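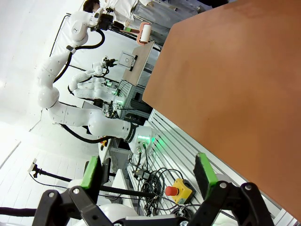
From: Leonie Hamann
To: Brikham Library Staff List
Subject: Re: Overdue fines and the July changeover

Dear colleagues,

Thank you to everyone who sent comments on the draft circulation policy. Most of the replies raised the same points as the message from Chalerm Sitthichai at the Thammasiri Reading Room, so I am answering his in full and copying the list. Branch supervisors should share this with evening and weekend staff who do not read the list.

Chalerm Sitthichai wrote:
> The Thammasiri staff support ending daily overdue fines, but we
> would like three matters settled before the changeover.
>
> First, the draft says that existing fines will be "cleared." It does
> not say whether this includes replacement charges for items that
> were never returned. We have patrons with both on the same account,
> and the desk needs to know what to tell them.
>
> Second, the draft blocks an account once an item is 13 days
> overdue. Our patrons who borrow for a homebound relative often
> visit every other week. A missed visit would put them over the
> limit. Could the block begin later, or could these accounts be
> exempt?
>
> Third, what happens to interlibrary loans? The lending libraries
> still bill us, and the draft does not mention them at all.
>
> We would also be grateful for the patron notice in large print.

On the first point, the wording in the draft was unclear and has been changed. Daily overdue fines will be removed from all accounts, regardless of the amount or the age of the fine. Replacement charges for lost or damaged items are not fines and will remain. Where an account carries both, the patron will see only the replacement charge after the changeover. If the item is later returned in usable condition, the charge is to be removed in full at the desk. Staff do not need a supervisor's approval for this. Processing fees will be removed along with the charge, which was not the practice at every branch.

On the second point, the block at 13 days will stay in place for standard accounts. It prevents new checkouts only. A blocked patron may still use the public computers, place holds, and attend programs, and the block lifts as soon as the overdue item is checked in or renewed. Accounts with the homebound designation will be exempt, including accounts held by a family member or aide who borrows on someone's behalf. Please review your homebound lists before the end of June and send corrections to me directly. Several of the lists have not been revised in a long time, and the designation has to be on the account before the changeover for the exemption to apply.

On the third point, interlibrary loans are outside this policy. Charges set by a lending library will be passed on to the patron without any addition from us. A paragraph to this effect now appears as section 4. The slip placed inside each loan should also be replaced, as the current one still quotes our old daily rate. New slips will come with the next courier delivery.

Two further matters came up in other replies.

The Skunard branch asked about refunds. Fines already paid will not be refunded. I realize this will cause some awkward conversations. Staff may refer patrons to the central office, and should not offer credits or waivers in exchange.

The Vorkeo branch reported that its printed notices are produced from a separate template. That template has been withdrawn. Please discard remaining stock and use the standard notice, of which each branch will receive 300 copies. The large-print version requested by Thammasiri will be sent to all branches and may be photocopied as needed.

The circulation system will be unavailable from 8:45 p.m. on the last evening of June until opening the next morning. Book drops should remain open. Items returned overnight are to be checked in with the previous day's date.

The revised draft is in the shared policy folder. Further comments should refer to section numbers and be sent to this list, so that all branches can see them.

Sincerely,

Leonie Hamann
Circulation and Patron Accounts
Brikham Library System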